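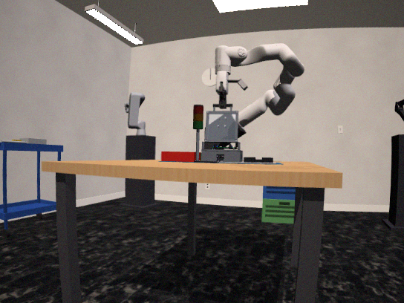

Give it an afternoon, said the vendor rep from Zoleck, and anyone on your floor can teach it. That was in May. I've been teaching it in simulation ever since, so let me tell you about my afternoon.

Sat 23 June
Posted by benchside_notes

2/ The pitch: you steer the arm by remote, it records you, it learns the job. The job is a board test fixture. My first 17 demos got tossed for "hesitation." I was hesitating because I couldn't judge depth on a flat screen. 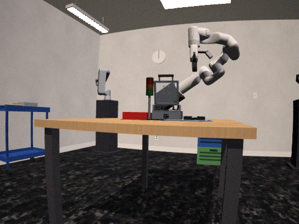 Urkdale replied: you need more demos, we didn't see anything useful until 800.

3/ OK, but 800 of what? If I come in crooked every time, it learns crooked. I can write a fixed path for this fixture in 40 minutes, and I can read it afterward and see what's wrong.

4/ Hand guiding is nicer, I'll give them that — you grab the real arm and push. No way to do that with a simulated one, so I'm stuck with the controller and a sore thumb. 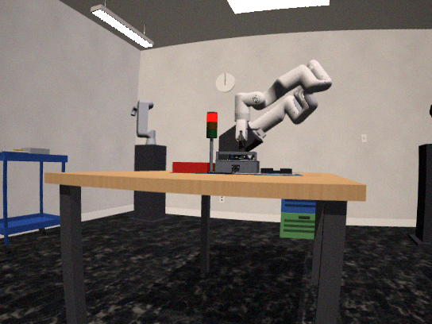

5/ And the last inch is where all the trouble is. Getting over the fixture is easy. Coming straight down on it without feeling any contact is guesswork, and my guesses go right into the training set.

6/ Golob's answer is to have 6 people do the demos so the bad habits average out. Do they? I'd like to see one plot.

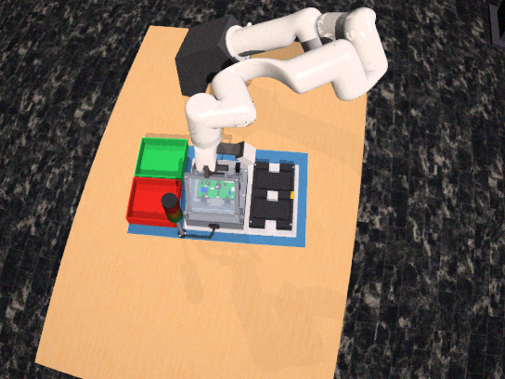

Gripper down at the fixture, simulated cell.

7/ I'll keep recording through next week. If it still can't handle a fixture that's been nudged a little, I'm going back to the script.

We use cookies to improve your experience. Accept | Manage

Recent posts
Onisport controller: thumbstick drift again
Who labels the bad demos?
Fixed paths are fine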